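开放日

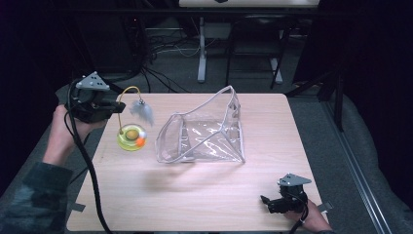

图片来源：Stemik开放日资料

厂里派我去Stemik看开放日，说下午两点以前到就行。我坐了一个多小时的车，到的时候一点四十，门口的登记桌上摆着一摞胸牌，我那张写着“Wedident，包装车间”。名字要自己填，笔没水了，我就没填。

车间主任给我的任务很简单：看看他们的东西能不能装我们的礼盒，回来写两页纸。我们的礼盒里有软的有硬的，软的总是装不好。去年厂里试过一台机器，把丝巾夹成了一团，后来那台机器就用布盖着，放在仓库最里面。我在包装线上做了将近二十年，主任说派我去，是因为我看得出手上的活是不是真的。

那天来的人分成几组，我在第三组。带队的是个年轻女人，走路很快，讲话也很快。她先领我们看了走廊里的展板，Plilterum是他们的软件，Manalo是他们的夹爪，展板上写得很满，我只记住了这两个名字。组里有个做玩具批发的老板，一直问价钱。她说价钱今天不谈。老板说，那谈什么。她说，看。

看的地方在二楼，一间不大的屋子。灯没有全开，靠里是办公桌和椅子，地毯上拖着电线。我们站在门边，隔着一条黄胶带。木头桌子上放着一个逗猫的玩具，黄色的圆轨道，一根细铁丝弯过来，头上吊着一撮灰羽毛。旁边是一个透明的软包，白色包边，侧躺着。

干活的是一个穿深绿色花纹衣服的人，两只手各握一个黑色的夹爪，线从夹爪上垂下来。我原以为会看到一台机器自己在动，组里大概都是这么以为的。玩具老板小声说，这不还是人嘛。

带队的女人听见了。她说这一步是人做，机器以后照着学。同一个动作，今天要做300遍，换不同的摆法，玩具歪一点，包斜一点，都算。

“做到多少了？”有人问。

她看了看门边的屏幕。“174。”

没有人再说话。那个人抬起两只夹爪，停在桌子两边，等了一会儿，然后左边的先下去。

我看的是手。左边的夹爪去碰黄色的底座，先碰一下，退开，再夹住。羽毛在上面晃，他等羽毛停了才往右挪。右边的夹爪去找软包的开口。软包不听话，他夹起一边，另一边就塌下去，他放开，换了个地方再夹。这一回他夹在白色包边上，包口撑开了。

我们车间装丝巾袋也是夹包边。塑料是滑的，包边不滑，手指一捏就知道。这个没有写在作业书上，是我师傅教我的，我后来又教了别人。我想问他是谁教的，但是隔着胶带，他又在干活，我没有问。

底座进去了一半，铁丝卡在包口上。他没有硬推，把夹爪稍微转了一下，让铁丝先躺下去，羽毛跟着滑进去，最后才是底座的后沿。整个过程比我用手慢得多。我要是用手，大概他还没夹住包口我就装完了。

他松开夹爪，旁边有个人过来，把玩具从包里拿出来，重新摆好，把包也重新放倒，比上一次斜了一些。屏幕上的数字跳了一下。

“失败的算不算？”我问带队的女人。

“卡住了再救回来的，算。掉到地上的另外记。”

“卡住的那种多吗？”

她想了想，说上午多，下午少。又说有时候他们反而希望多一点，不然机器遇到卡住就不会办了。

我把这句话记在胸牌的背面。

接着又看了两遍。第二遍那个黄轨道上的小球滚到了另一边，他没有管。第三遍包口一次就撑开了，玩具老板打了个哈欠，说他要下楼喝水。组里走了一半人。我没走。带队的女人也没有催我，她靠在门框上看手机。

再后来休息。那个人把两只夹爪放下，甩了甩手腕，坐到凳子上，揉右手虎口。我这才看清他年纪不小，可能和我差不多。他看见我还站在胶带外面，点了点头。

我说：“你夹的是包边。”

他说：“中间夹不住。”

“以前做什么的？”

“做箱包的。厂子搬走了。”他说，“你呢？”

“包装。”

他哦了一声，好像这就够了。他问我们那边装的是什么，我说丝巾、香皂，还有过年的糖盒。他说丝巾难装。我说是，丝巾最难。他把夹爪拿起来给我看，隔着胶带，我没有接，只看了看黑色的爪子。他说用久了会忘记手上还有这么个东西，回家拿筷子都觉得轻。

我问他，机器学会了以后，他去做什么。

“换一样东西再教。”他说，“下个月说是教叠毛巾。”

他没有说再往后怎么样，我也没有问。旁边的人喊他，说下一遍要开始了。他把手腕又甩了两下，站回桌子前面。

楼下有茶点，还有一张表要填，问我们对哪一项最感兴趣，可以多选。我选了Manalo，想了一下，又在“其他”那一栏写：包边。负责收表的小伙子看了一眼，问我这是什么意思。我说你们楼上那位知道。他把表放进盒子里。

回去的车上我开始写那两页纸。第一页写得很顺，地点、设备、能不能装礼盒。我写，现在还不能，速度不够，软的东西要有人先教。第二页我写了丝巾袋怎么拿，先捏哪里，后捏哪里，袋口撑到多大才好往里送，卡住了往哪边转。写到一半车颠得厉害，字歪得不成样子，我就把本子合上了。

第二天主任看了，说第一页可以，第二页是什么。

我说是教法。

他翻过来又翻过去，问能不能打印一份。我说还没有写完，后面还有香皂和糖盒。他让我写完了一起交。

我中午在休息室接着写。写到糖盒的时候有个新来的女孩坐在对面吃饭，问我写什么，我就从桌上拿了一只塑料袋给她看，让她捏住边。她捏了，另一边塌下去。

我说，松开，换个地方再来。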